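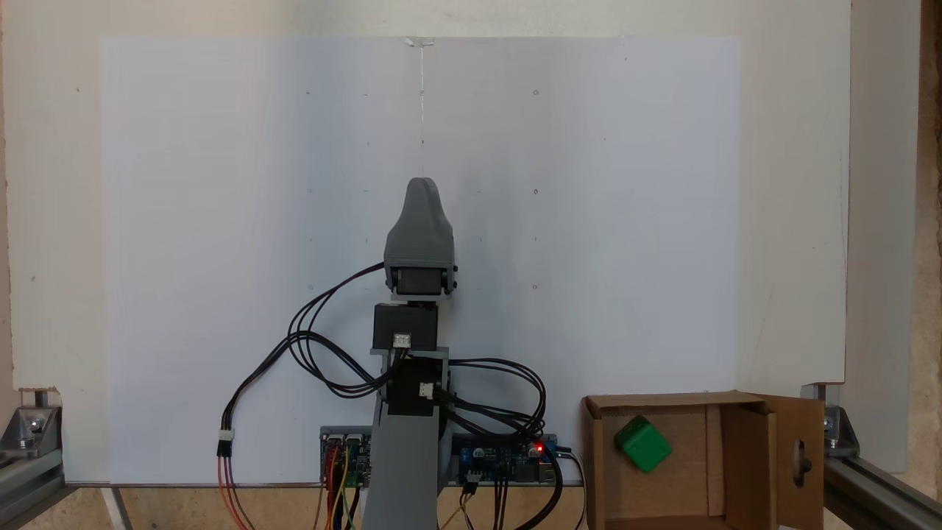 I've been trying to get rid of checkerboard calibration on my little servo arm for most of the summer, and I finally have a result I'm willing to get yelled at about. The short version is that I stopped trying to model the arm properly and let it learn its own error. You command a pose, you find out where the gripper ended up, you save the difference, and you do it over and over until you have enough to fit a correction. Look at the cables looping out on both sides of the top servo and you'll see why I gave up on clean kinematics, because every one of those loops pulls on something and the pull changes with where the base is pointing. The grid of little marks on the white surface is my ground truth. The green cube in the cardboard box is the test object, and the whole job is cube to box, box to table, repeat.

The fit itself is dumb on purpose. I collected 2947 pose pairs over a bunch of evenings in August, logged the lot with Clerkura, and trained a tiny network that takes the commanded joint angles and spits out an offset in x and y. That's it! No height correction, no force anything. I'm calling it Mridha because that was the folder name and I'm too lazy to change it now.

Then I ran 400 pick attempts with the correction on and it missed 49. I was pretty happy with that for hobby servos. The leftover error on held-out poses mostly sits inside 2 mm, and it gets worse when the arm is stretched way out toward the front.

Ask me anything, or tell me what I did wrong.

stubaxle
OP, Sep 20, 2018

--

tinplate_ann
Member

Nice, and thank you for giving the misses as a number instead of "works great." Where's the number with the correction off, though? I can't tell what 49 out of 400 means without it. A plain arm with careful hand calibration might miss the same amount, or half of it, and we'd never know from your post.

Also, did you pick the cube positions by hand? If I put a cube down myself I always put it somewhere the arm likes. I don't mean to, I just do.

--

stubaxle
OP

Yeah, fair. I have an uncorrected run but it's a lot shorter and I did it before I reprinted the gripper housing, so I didn't want to put the two side by side and pretend they match. It was bad. It was bad enough that I quit early out of boredom. I know that's not data.

Cube positions come from the script. It chooses a spot on the sheet and the arm drops the cube there, and then the next pick starts from that spot. If it misses, I put the cube back where the script thinks it should be, and yes, that's a place where my hands get into the experiment.

--

offaxis
Member

I'm going to be the grouch. This is a correction table with extra steps. If cable drag is the problem then fix the cables! Sleeve them, tie them down at each joint, leave one service loop at the base and be done with it. You're teaching a network to memorize the exact shape your wires happened to be hanging in that month. Bump one loop and your model is describing an arm you don't own anymore.

I did the same kind of thing on my Genano build (mine had a lookup table, no network) and it was great until I swapped one extension lead. After that it was worse than nothing, and it took me forever to figure out why because I trusted the table.

--

lowtorque
Member

@offaxis I half agree. Tidying the wires helps, sure, but tight wires pull too, and they pull harder at the ends of travel. I've had a zip tie do more damage to my repeatability than a floppy loop ever did. Some slack is good.

What I'd want to know is how many fresh samples it takes to recover after something moves. If it's fifty pokes then who cares, recalibrate over breakfast. If it's the full 2947 every time, then offaxis wins.

--

stubaxle
OP

OK so I went and looked at what I had, and the useful thing is that I've already moved the wiring around a little without meaning to. Everything gets nudged when I take the jumpers off and put them back on. The old fit still helps after that, it just helps less. I haven't done the recovery test properly and I should, so that's going on the list.

One more from the same setup, since tinplate_ann was asking about where the cube goes:
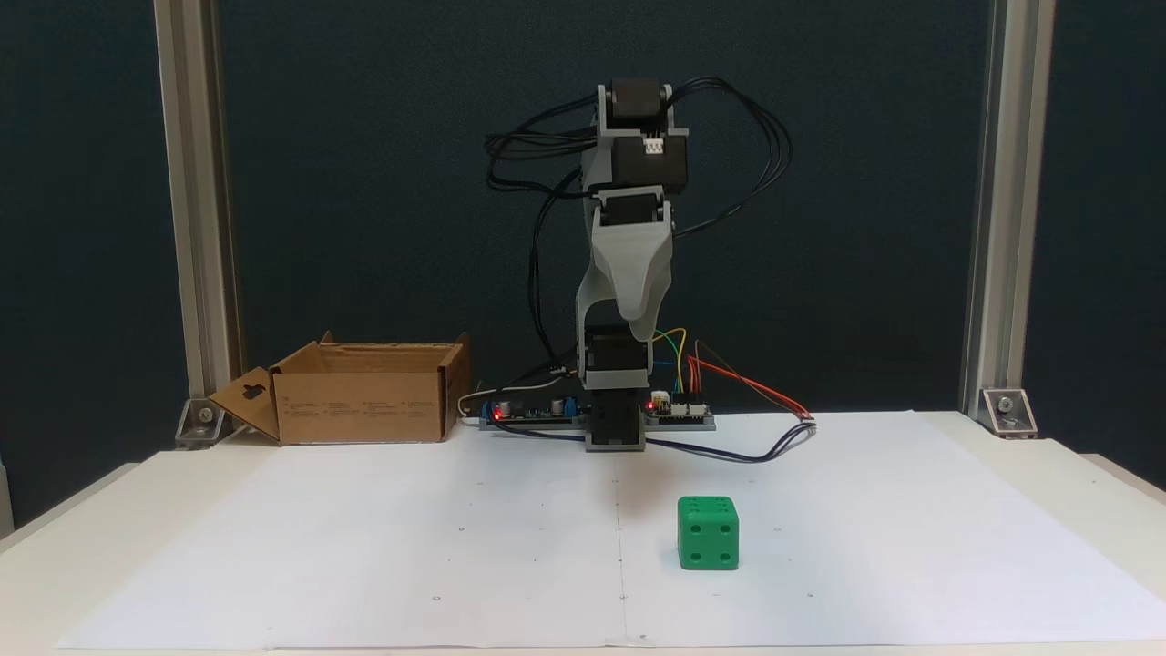

Arm folded upright, cube out on the dotted sheet, box over on the left.

You can get a feel for the working area from that one. The dots run at regular spacing across the paper, so any time the cube gets put down I can read off where it landed without measuring anything. The bad region I mentioned is the strip closest to the front edge of the table. There's also a fold line down the middle of the paper, and I've wondered if the gripper drags differently when it crosses it — haven't checked.

--

tinplate_ann
Member

The fold would bug me. Paper isn't flat at a crease, and if you only correct x and y then any height change turns into a sideways error once the fingers touch down. Could you plot the misses and see if they bunch up along that line? It's one plot, you already have the positions.

And how did you split the held-out poses? If you collected in long sweeps and then split at random, your test poses have neighbors in training that are practically the same pose taken a second later. That would make your 2 mm look prettier than it is. Split by evening and see what happens.

--

stubaxle
OP

Uh. Random split. I'll redo it by evening, and I have a feeling I won't enjoy it.

--

kerfline
Member

Coming at this from the other side, I think people are being a little hard on the method. We did something close to it in our club in Ostton, much cruder, with a pen taped on and a ruler. The learned offset beat every hand-tuned set of link lengths we tried, and we had folks who really know their geometry. Cheap servos have slop that depends on which direction you came from, and no link length is going to fix that.

Which brings up my own gripe: does your network know the approach direction? Joint angles alone can't tell it. If you always come in from the same side then you're fine, but then the correction only holds for that side.

--

stubaxle
OP

It doesn't know, no. All my picks come down from a raised pose, so in practice the direction is sort of baked in. I could feed it the previous command along with the current one. That doubles the inputs and I'd guess I need more data, but it's a small net and training is over before my coffee is.

--

offaxis
Member

See, now there are more inputs and more data, and you still haven't tied down one wire.

I'll say this much, kerfline's point about slop is a good one and I hadn't thought about it for my own arm. My table was built from one direction only. That might have been half my trouble with the extension lead. I still think the order should be mechanics first, learning second.

--

lowtorque
Member

Do both and report both! Wires loose with correction, wires loose without, wires tied with, wires tied without. Same gripper all the way through, same list of cube spots. It's a long weekend, but then we'd have something to link people to every time this comes up.

--

stubaxle
OP

Did the split by evening last night. Held-out error went up, as predicted, and the typical pose is now outside 2 mm, though it's still clearly better than uncorrected on the same poses. So the number in my first post was flattering and please don't quote it. The pick count stands, those were real attempts.

Misses by position: there's no pile-up on the fold that I can see. There's a very obvious pile-up along the front strip, and a smaller clump on one side that I can't explain yet. Could be the wire bundle on that side, so offaxis gets his zip ties, and I'll run lowtorque's four-way comparison once I've printed a second set of fingers so I don't wear out the first pair halfway through. Raw logs are coming too, as soon as I figure out how to get Clerkura to export without dropping the column headers.

--

kerfline
Member

For the headers, turn off "compact" before you export. Took us ages to find that one.

We use cookies to keep you logged in and remember your settings. By continuing to browse you agree to this. OK

Contact us | Terms and rules | Copyright the forum and its members | Back to top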